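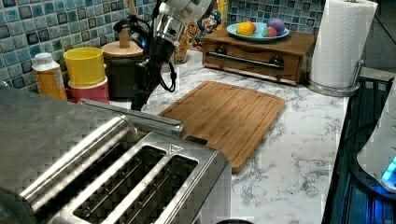
A stainless steel toaster with two long slots, the right shape for a slice off a long loaf.

Print this page | E-mail this page

A Day Out at the Falcão Bakery, Plekside
2018-10-25

My sister and I have been buying Falcão bread for longer than either of us would like to add up, so when the bakery put a card in the shop window in July saying they'd be opening up the back for visitors in the fall, I wrote my name down before I'd even paid for my rolls. I'm so glad I did! If you've ever stood in a bakery line at seven in the morning and wondered what all the banging was behind the door, this is the visit for you.

We drove over early, as the card told us to, and still had to park down by the feed store and walk back up the hill (wear decent shoes, the sidewalk gives out halfway). Colleen Marchand met us at the side entrance with a box of paper hats. She looks after the shop and, as far as I could tell, most other things too. She had us sign the book, take off our rings and tuck our hair up, and my sister, who'd had hers done the day before, was very brave about it.

The first stop was the flour room, which is cooler than you'd think and has that sweet, dusty smell I remember from my grandmother's pantry. Nearly everything they bake starts with a wheat called Lodudel, grown up the valley and milled a bit coarser than what you'd get at the supermarket. Colleen put a spoonful in each of our hands and had us rub it between finger and thumb next to some ordinary white flour. I could feel tiny flakes in the Lodudel, almost like fine sand. It drinks up more water, she told us, and it will sulk if you hurry it. People in the group started asking about bringing some home, and yes, they do sell it by the bag in the shop, though you have to ask for it at the counter.

Then we went through to the bakehouse to meet Odair Bragança, who has been head baker there for years and who I'd only ever seen as an elbow going past the little window. He talks with his hands, and his hands were covered in dough, so we kept a respectful distance. He was shaping Fodari, the long oval loaf with the split down the top that takes up the whole bottom shelf in the shop. I had always assumed the split was cut with a knife. It isn't! He presses it in with the side of his hand, rolls the loaf over onto the seam, and lets it rest upside down on a floured cloth, and then when it's flipped back before baking it opens along that line all by itself. He did 3 of them while he was explaining it and never once looked down.

We all got to try one. Mine came out looking like a bedroom slipper. My sister's was a good deal better and she has mentioned it several times since.

The oven is the thing I'd go back for. It's brick-floored and deep enough that the wooden peel they use is longer than Odair's pickup, or so he claims. The week before a holiday they bake almost 2,000 loaves, and Colleen said that's when her husband learns to make his own supper. On a regular day they start at 6 in the evening with the slow dough, go home, and come back in the middle of the night for the rest. I asked Odair when he sleeps and he said, "After lunch, with the phone in the refrigerator." I still don't know if he meant it.

There was a part in the middle about the sourdough starter that I'll admit I only half followed. It gets fed twice a day and lives in a tub with a loose lid, and a man in our group who bakes at home had a great many questions about it, with numbers in them. Odair was very patient. I spent that time looking at the old delivery ledgers laid out on the side table. The oldest one has lovely slanting handwriting and a customer listed only as "the dentist," who took one loaf and never seems to have paid for it.

We finished with tea and toast, and after all that standing it was just about the nicest thing I could have been handed. A word on toasting Fodari, as I got it from Colleen: let it go a day old first, slice it thicker than you think you should, and if your toaster has short slots, cut the slice across the middle instead of trying to cram it in sideways and fishing it out later. She likes hers with salted butter. They also had a plum jam from a neighbor and a sort of soft white cheese with honey that I didn't catch the name of, and I went back for both.

A few practical things if you're thinking of going. The visit is free, but there's a jar by the door for the school lunch fund and it seemed only right to put something in. It runs long, so eat a little something before you come. Most of it is on your feet, with one step down into the bakehouse that caught a couple of people out, and they'll bring you a stool if you ask. Small children are welcome in the shop but have to stay out of the bakehouse when the oven door is open. Take a bag for the bread, or buy one of the canvas ones with the falcon on it, as I did, even though I have a closet full of bags.

They're hoping to open up again in the spring. Names go on the sheet at the counter, and Colleen says to leave a phone number she can read. I brought home two Fodari and a bag of the Lodudel flour, and the first of the loaves was gone by the next morning. I haven't been brave enough to try the flour yet, but my sister is coming over with her apron and her opinions, so I expect we'll have a go at it soon.

Contact us | Copyright 2018 Plekside Days Out | Back to top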